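Cuaderno de taller. Mesa 2, superficie de trabajo y útiles de escritorio
6 de febrero de 2018
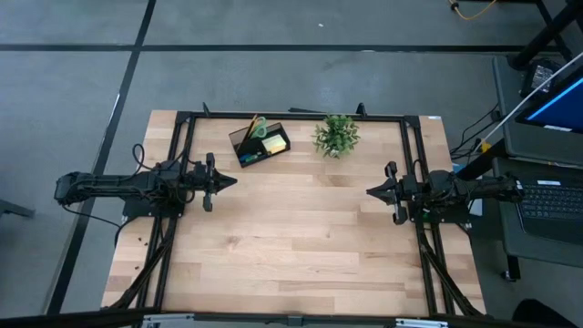

Continúo con lo pendiente de diciembre: tratamiento del tablero, contenido fijo de la mesa y posición de cada cosa. Lo apunto con detalle porque Eduard Zelenák se encarga de la mesa a partir de la semana próxima y las notas anteriores están repartidas en tres hojas sueltas.

Tablero. Madera clara, a listones encolados, tono miel. El fondo del lote Primska ya viene lijado de origen, pero el canto largo raspaba al pasar la manga. Lijado a mano con grano 180 y después 240, siempre en el sentido del listón. Aspirado, paño apenas humedecido, espera de una hora. Una capa de aceite Asuvard, extendida con trapo de algodón y retirado el sobrante a los quince minutos. Consumo por pesada del bote: 491 g antes, 455 g después. Quedan 36 g gastados, de los que una parte se fue en el trapo; no la he pesado. El trapo, extendido al aire en el patio hasta que endurezca. No dejarlo hecho una bola en la papelera.

La segunda capa queda sin decidir. Con una sola, el tono apenas cambia y el contraste entre listones se conserva, que es lo que interesa para trabajar encima con papel y piezas pequeñas. Si se da otra, que sea más fina que la primera y con la mesa libre de útiles un día entero.

La etiqueta pequeña, gris blanquecina, de la esquina superior derecha del tablero se queda donde está. Al aceitar la he rodeado con cinta de carrocero. Ha quedado un borde mate de un par de milímetros a su alrededor; no merece corrección.

Perfil negro del perímetro. Limpiado con isopropílico en paño. En las ranuras se acumula polvo de lijado y el paño no llega; hay que pasar un pincel plano seco antes del aspirador. Revisado el apriete de los tornillos accesibles desde arriba. Sin novedad. Los de la parte inferior no los he tocado.

Organizador. Negro, rectangular, en la parte alta de la mesa, algo a la izquierda del centro y girado en diagonal. Es el modelo Costa, el mismo que tenemos en el almacén. Contenido de hoy: tijeras de mango verde, de pie; lápiz amarillo; taco de notas adhesivas amarillo claro. En el compartimento bajo hay además una cosa azul pequeña que dejo hasta que alguien la reclame.

Sobre el giro: con el organizador paralelo al borde, las tijeras y el lápiz se tapan uno a otro desde el asiento. En diagonal se cogen por separado. Mantener el giro. No he marcado la posición en la madera ni quiero cinta pegada sobre el aceite reciente. Si hace falta una referencia repetible, recortar una plantilla de cartulina y guardarla en la carpeta de la mesa.

Taco de notas: pedido nuevo a Yap, referencia interna 103. Los anteriores, de otro proveedor, se levantaban por las esquinas a las pocas horas de pegarlos en la madera. Con los nuevos no he hecho todavía ninguna prueba sobre superficie aceitada. Esperar al curado completo antes de pegar nada.

Planta. Maceta pequeña a la derecha del organizador, junto al perfil superior. Hoja verde viva. Riego fuera de la mesa, en la pila, y escurrido antes de volver a colocarla. Falta un platillo de diámetro adecuado; los que hay en el armario son todos mayores que el hueco. Mientras tanto, comprobar con la mano que la base esté seca. Un cerco de agua en este tablero obliga a lijar el listón completo.

Objeto azul junto al borde derecho del tablero: no figura en la lista de útiles. Lo mismo que el del organizador, preguntar antes de guardarlo.

Suelo. Moqueta gris en losetas. El polvo de lijado cae entre las juntas y sale mal; la próxima vez, plástico debajo antes de empezar. El cable amarillo del fondo, a la derecha, está pendiente de recoger. Avisar a quien lo use antes de moverlo.

Pendiente:
Platillo para la maceta.
Decidir segunda capa de aceite.
Prueba de adherencia de las notas Yap, con el tablero curado.
Plantilla de cartulina para el organizador.
Pasar a la ficha de la mesa los datos de pesada.
Reponer grano 240, queda una hoja usada por una cara.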